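### 3.2 O tampo da mesa

Confesso que, quando começámos, eu achava que a mesa era o que menos importava! Passámos semanas a discutir as caixas e os frascos da Cenda, e o tampo ficou para o fim - erro meu. Nas 614 arrumações que registámos no apartamento de Satmont, foi quase sempre ali que as pessoas pousaram tudo antes de decidir o destino de cada coisa (a gaveta, o cesto, o lixo).

Das 11 mesas que experimentámos, acabei por me afeiçoar às claras e mates. Num tampo assim, uma tampa escura ou um elástico perdido salta logo à vista, e os nossos participantes diziam o mesmo, com bastante entusiasmo. A Figura 4 mostra uma superfície deste género, lisa e quase branca, sem objetos pousados no intervalo central.

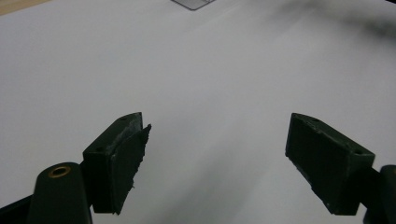 **Figura 4.** Tampo claro e mate, com tons cinzentos suaves à direita.

Já as mesas escuras da Drundetti ficam para a secção 3.3.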